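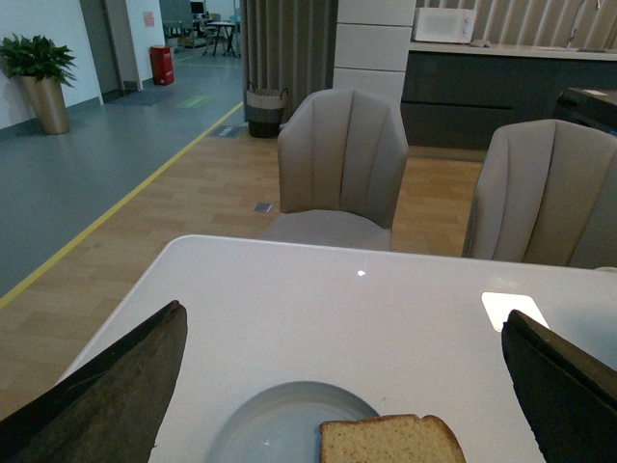

Figure 8.1 A slice of pound cake at a white table. How big is one serving?

Chapter 8
Serving Sizes and Other Slippery Numbers

Ask a room of people how much cake they ate last night and most will say "one slice." Write that down and you have a fact of sorts. Try to turn it into ounces, or calories, or a line in a national diet report, and the trouble starts. A slice is whatever the person holding the knife decided it was.

Much of what you have read about food and health rests on answers like that one. The food diary, the phone recall and the yearly questionnaire all ask people to remember what they ate, then ask them to put a size on it. This chapter looks at how those numbers are made and how far they should be trusted. Our own view is that they deserve less trust than they usually get, though we will try to be fair to the people who collect them.

Take the Plestutdale Diet Survey, which we will come back to several times. It signed up 800 adults and asked each of them to keep a diary for 13 days. The first report spoke with great confidence about sugar, snacks and late dinners. Further back, in a table few readers reach, we learn that 114 people handed in diaries with at least one full day blank. The blanks were filled with each person's average from the other days. Maybe that was harmless. But a person who skips a day of writing may have skipped it for a reason - a wedding, a stomach bug, a bad mood and a bag of chips - and an average smooths all of that away.

The Mestunero study, our second case, used photo cards in place of household measures. People pointed to the picture that looked most like their own plate. The authors called this a clear improvement. We are not so sure. Section 8.3 goes through their test of the cards, where small portions were guessed too high and large ones too low.

Before you read on, write down everything you ate yesterday, with amounts. Keep the page. You will need it for the exercise at the end of Section 8.2, and you should not fix it in the meantime.

8.1 What a Diary Can and Cannot Record

A food diary looks like a simple tool. The person eats, then writes. In practice the writing often changes the eating, and people who know they must record a second helping sometimes decide to go without it.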